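Fandoma - Shop Talk

Import, export, repair: an hour at the bench with Sorin Angelovski

by Şengül Işık

Tuesday, late afternoon, and the phone has gone twice before I get my coat off. Sorin Angelovski picks up, listens, says "no, don't plug it in again, just bring it," hangs up. Sits. Stands up again. Offers me the good stool.

The shop is called Import. People come in looking for rugs. It was the name on the sign when he took the lease and a new sign cost more than the first month's rent, so Import it stayed. He fixes desktop computers. Office towers mostly, the black and silver kind that sat under desks in dentist's offices and school libraries. Laptops if you push him. Phones, no.

"Phones are glue," he says. "I don't do glue."

He has been at it 17 years, the last stretch of it in this room behind the tram depot. One long bench, shelves up to the ceiling, a radio that he turns down but never off. I had asked to talk about why anyone still bothers repairing a machine like that. He wanted to talk about screws first. So, screws.

"Everybody loses the screws. They open the case, they put the screws on the carpet, and then it's my problem. Use a cup. Use an egg carton! My mother's egg cartons are the best tool in this shop."

He means it. There's a stack of them, pencil marks on the lids. CASE. DRIVE. BOARD. One just says NO, and when I ask he says those are the stripped ones and he keeps them so he remembers.

How does a job start? "I ask what happened. Then I ask what happened before that." Usually the second answer is the real one, he says. A customer will tell you it died overnight. Then a minute later, oh, we moved offices. Oh, my nephew put in more memory. Oh, there was a smell.

"The smell they always leave to the end."

After that he opens it. Side panel off, machine down on its side, everything facing up at you. He doesn't like working on a standing tower, says your wrists go funny and you drop things in places you cant reach. On its side, gravity is on your team. He looks for a good while with his hands in his pockets. I ask what for.

"Dust, first. Dust tells you where the air was going. Then cables. Somebody has pulled something, or pushed something nearly all the way in. Nearly is the worst. If it's out, you see it. If it's nearly in, you lose your whole afternoon."

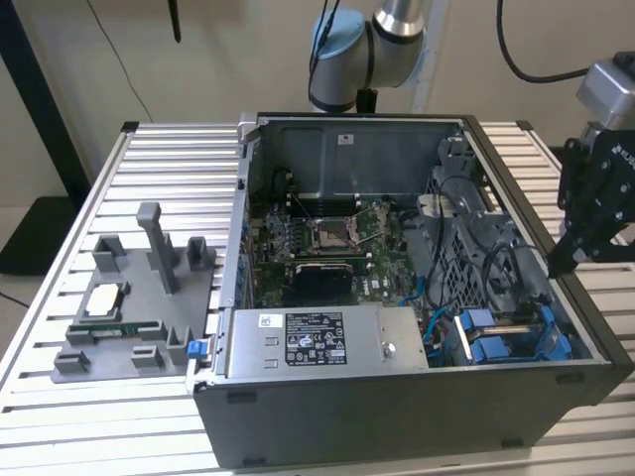
Lid up, lever up, socket bare. Drive cage to the right, power supply along the bottom.

I ask him about the processor socket, the part that makes me nervous just looking. He gets quieter here. It's the one place, he says, where he doesn't talk to customers while he works. Lever up, frame open, and then what you've got is a field of tiny contacts that you must not touch, not with a finger, not with a cloth, not with your sleeve.

"Sleeve is how I lost my first one. Wool sweater. October, cold, I was leaning over. One thread."

What did you do?

"I bought the man a new board. Then I bought a T-shirt."

He can straighten a bent contact now, sometimes. Magnifier, a fine needle, hold your breath. He charges extra and tells people up front it might not work. He'd rather swap the board, if there's one on the shelf from the same series. Most days there is. The shelves are nearly all parts machines. Offices clear out a floor and call him, he goes with the van and takes the lot, and out of three dead ones he says you can normally get one live one and a box of spares.

The van run he does with a wholesaler called Yordanov, who takes the monitors and the printers. Sorin takes the towers. No paper between them, it's been like that for years. "He gets the ugly half," Sorin says. Yordanov, on the phone later, told me exactly the same thing the other way round.

Back to the inside of the case. I wanted to know what he thinks of how these things were built and he lit up a bit.

"Office machines, people laugh at them. Boring. But open it! The blue plastic, you know the blue plastic? Blue means touch here. Somebody sat down and thought, a person is going to have to change this drive, on a Friday, with a boss standing behind him, so let's make that piece blue. I think that's kind. I really do think it's a kind thing to design."

He talks about drive carriers the way other people talk about kitchen drawers. Squeeze the sides, slide it out, change the drive, slide it back. No screwdriver. On the home built gaming cases that come in, it's all glass and lights, and he says you need to take out four things to reach the fifth. He'll fix them. He sighs while he fixes them.

Cables, then. He has views. Data cables should have a bit of slack, not a lot. Don't fold them hard. If a drive keeps vanishing and coming back, change the cable before you change the drive, it's the cheapest thing in there and folks always try it last. Power cables that coil around on top of the cage don't bother him as long as they stay out of a fan.

"I'm not a hairdresser. It doesn't have to be pretty. It has to be seated and it has to be clear of the fan."

And the power supply? Here I got a proper telling off, because I asked if he ever opens one up.

"No. No, no. And you don't either, write that down. The big label on it is there for you to read. It's a closed box, you swap it as a closed box. I have a tester, I plug the tester in, good or bad, finished. There are things in there that hold a charge after you unplug it. I've a friend who opens them, he's an electronics man, he went to school for it. I didn't go to school for it."

(Writing it down.)

The phone again. A school this time, they've got machines that won't start after the summer and want to know if they should come all at once. He says bring three. If it's the same fault in three he'll know what the rest have got. I ask what he bets on and he says the little battery on the board, always the little battery. Machines sit unplugged for the summer, battery goes flat, clock goes back to some ridiculous year and the thing stops at a message with no one there to press the key.

"A battery! A coin! And they were going to throw out the whole room."

That, more or less, is the answer to the question I came with. I ask it anyway. Why bother?

He doesn't have a speech. He says a tower that's ten years old will still write a letter, print a ticket, run the till. Says his customers are a driving school, two churches, a bakery, a man who does everybody's taxes. They don't need fast, they need the same as yesterday. He'll put in a solid drive and more memory and it comes back quicker than the day they bought it, and he'll charge 90 for that, parts extra. A fair number of them pay in pastry as well. The bakery, obviously. Also, strangely, the driving school.

What won't he fix? Water, if it was left on. Anything that's been in a house fire. Anything where the customer has lost the files and is crying, he'll try, but he sends the drive out to a recovery place called Flillitz and does not touch it first. "The worst thing you can do with a sick drive is be curious."

He keeps a notebook for every year. Name, machine, fault, what he did, what he should of done. That last column is for himself. He lets me read one page and then takes it back. Under "should have" somebody's tower has the single word LUNCH. He'd skipped it, he says, rushed, put a memory stick in the wrong slot and spent the evening hunting a fault he'd made himself.

Memory is where most people go wrong at home, as it happens. They buy the right stick and give up half way because the push feels too hard. "It should feel a little bit rude," he says. Both ends, till the clips come up by themselves. And if it doesn't start after, take it all out, put one stick back, try. Then the next. Boring, he says, and it works more than anything clever does.

Does he have help? On and off. A kid from the technical school was here in spring and was good, too good, went off to a hospital job with a pension. Sorin is pleased for him and is also stuck doing the lifting. His back is not great. He'd take another one if they can stand the radio.

I ask about advice for someone opening a case for the first time. He counts it off quick because there's somebody at the door already with a tower under one arm.

"Unplug it. Press the power button after you unplug it, get the last bit out. Take a photo before you touch a single cable. Touch the metal of the case, then the board. Egg carton. And have a sandwich."

Then he's gone to the door, asking the woman what happened. And what happened before that.

Import is open weekdays, closed for lunch, knock hard if the radio's on. Drop-offs until 6, no appointment. He asks that you leave the mouse and keyboard at home, he's got 23 of each.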